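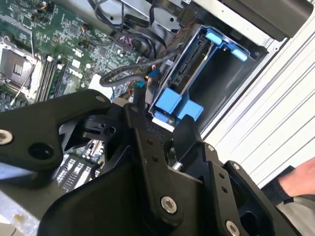
Home Explore Threads Saved Log in

Sibel Yurt
11/12/2022

Thread on taking a used Dell tower down to the board and deciding what goes back in. Mostly cables, latches and the CPU socket. Long.

Westley sent Durnalden a pallet of office desktops in October, 20 machines, all full-size towers. My share is the ones that power on and then do nothing useful. This is the order I work in.

Power cord out, then hold the power button down for a few seconds. The supply keeps some charge and the standby light on the board can stay lit a while after the plug is pulled. I don't touch anything until it goes dark.

Side panel off, tower on its side, board facing up. Gravity is on your side for everything in this job except the screws you drop.

Before unplugging a cable, find both ends of it. In a tower the bundle along the drive side usually carries drive power, front panel audio, front USB and the power switch lead together, and they cross at least once. If you pull the wrong one you only learn about it at reassembly.

I label front panel leads with masking tape and a fine marker. The big connectors are keyed and don't need it. Small two-wire and four-wire plugs do.

Data cables: the ones with a metal clip have to be squeezed before they come out. The ones without a clip come straight up. Wiggling side to side is how you crack the plastic tongue inside the port, and that port is soldered to the board.

Tuncay Güler asked why I don't pull the graphics card first. I do if it's long enough to cover something. A short card can wait. Support the far end with one finger while you release the slot lock, otherwise the card pivots on the slot and takes the retention tab with it.

Now the socket. With the cooler off and the processor out, the only things left to look at are the frame, the lever and the contacts, and the contacts are the ones that matter.

These boards have the pins in the socket and flat pads on the processor. The pins are thin, sprung and all lean the same way. A bent one shows up as a break in the pattern when you move a light across the field at a low angle. Looking straight down tells you very little.

Don't clean the socket with a cloth. Don't clean it with a swab either, the fibers catch. A hand blower for dust, and for anything sticky, isopropyl and patience under magnification — or call the board scrap and move on.

The lever is under tension when closed. Keep a thumb on it on the way up. On the way down, expect more force than feels reasonable, and stop if it's grinding and not just stiff. Check the processor is sitting flat with its notches lined up, then try again.

If the board is going on a shelf without a processor, put a plastic cover over the socket. I keep the covers from new boards in a jar. Kevser Tokgöz has been known to raid the jar.

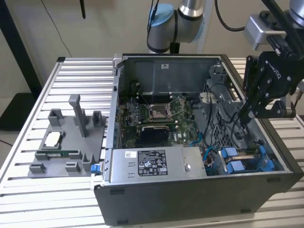

Dell tower on the slotted table: empty socket, power supply label facing up, blue drive carrier handles at lower right.

Blue plastic in a case like this generally means "a hand goes here." Latches, drive carriers, release tabs. If you find yourself forcing a gray or black part, look around for a blue one you missed.

Drive carriers: pinch, slide, and check for a cable still attached before you pull the full length. I've torn exactly one power connector off a drive by being quick about it and that was enough.

Write down which bay each drive came out of. It matters if there were two in a mirrored pair, and you won't know that until later.

All drives from this batch go to Selim Dursun for wiping before anyone tests them. 500 GB spinning disks in most of these. They're slow, they're old, and the wipe takes most of an afternoon each. We run the wipe anyway and then decide about reuse. Anything with reallocated sectors gets drilled.

Memory. Open the latches at the ends fully before lifting. Some boards have a latch at one end only, with a fixed guide at the other, and people break the guide trying to open it. Lift evenly. Hold the module by its short edges.

I stand modules in a slotted holder while I'm working. Flat on a metal table is a bad idea for the contacts, and a pile is worse. Any rack that holds them upright and apart will do.

Note the slot order before you take them out. Mixed sizes are common in office machines that had one upgrade somewhere in the middle of their life, and the channel pairing may have been right, or may be the reason for the fault. You want to be able to put back exactly what was there.

Fault I see most on machines that light up with no display: one module not fully seated. Reseat all of them, then test with a single module in the first slot the manual names. This is not always the slot nearest the socket. Look it up.

Second most: the coin cell. Replace it without measuring, they cost nothing. Then go through the firmware settings, because the storage mode may have gone back to a default and the old system disk won't boot in it.

Third: somebody before you. Missing standoff, extra standoff, a screw under the board. Tilt the case gently and listen before you power anything.

Power supply. Read the label, photograph the label, and compare the connectors with the board before you assume a standard unit will fit. Plenty of office towers use a different main connector or different mounting. I got one of these wrong at Gökçe and spent a morning making an adapter fit a supply that should have gone back on the shelf.

I don't open power supplies. If the fan is noisy or it smells burned, it goes in the electrical scrap crate whole.

Testing is with a load. A paperclip start tells you the fan spins. A supply can pass that and still sag badly once a drive and a graphics card are drawing from it.

On records: every part gets a line in the sheet. Machine tag, part, slot or bay it came from, condition, where it went. The sheet is at 1,459 lines now across all batches. Ertuğrul Aydoğan wrote the lookup that catches duplicate serials and it has found several, all of them typing mistakes by me.

Machine tags are on masking tape on the chassis and never on the side panel. Panels get swapped. I have a panel leaning on the wall that belongs to none of the machines in the room.

Reassembly in the reverse order, with one change. I connect the processor power lead before the board area fills up with anything else. It's usually in a corner and it's miserable to reach once the other cables are back.

Cooler: old paste off with isopropyl, new paste, a small dot in the middle. Tighten the screws diagonally, a couple of turns each, until they stop. With a used cooler check the springs are all present. A missing spring gives you an uneven mount and a processor that throttles under load for no obvious reason.

Cables last. Route them clear of every fan and close the side panel without pushing. If the panel needs pushing, something is sitting on top of the drive cage that shouldn't be. Open it and look.

First boot with one module, no graphics card if the processor has its own output, no drives. Then add one thing at a time. It feels slow. It is faster than pulling everything out again.

Memory test overnight on anything that will be given away. One pass is not a test.

A few people asked about tools. One #2 Phillips with a magnetic tip, one #1, a plastic spudger, flashlight, hand blower, isopropyl, lint-free wipes, masking tape, a wrist strap that is clipped to something. A strap clipped to nothing is jewelry.

Question from the replies: is it worth putting solid state drives in machines this age. For browsing and documents, yes. It makes more difference than the memory upgrade people usually ask for first. Get to 8 GB, then spend the rest on the drive.

Another: can you mix processors from the batch between boards. Same socket is necessary and not sufficient. The firmware has to know the chip, and the cooler has to be rated for it. Update firmware with the old processor in, then swap.

Correction to an earlier post. I wrote that all the drives in this batch go to Selim. The bare solid state ones go to Dasunora, who have the right erase tool for them. Spinning disks go to Selim.

Next thread will be on the front panel connectors, as soon as I've finished drawing the pinouts. If you have a clear drawing for an office tower from this period, send it to me.

464 likes · Repost · Share · Bookmark

More from Sibel Yurt

Contact · Terms · Privacy · Back to top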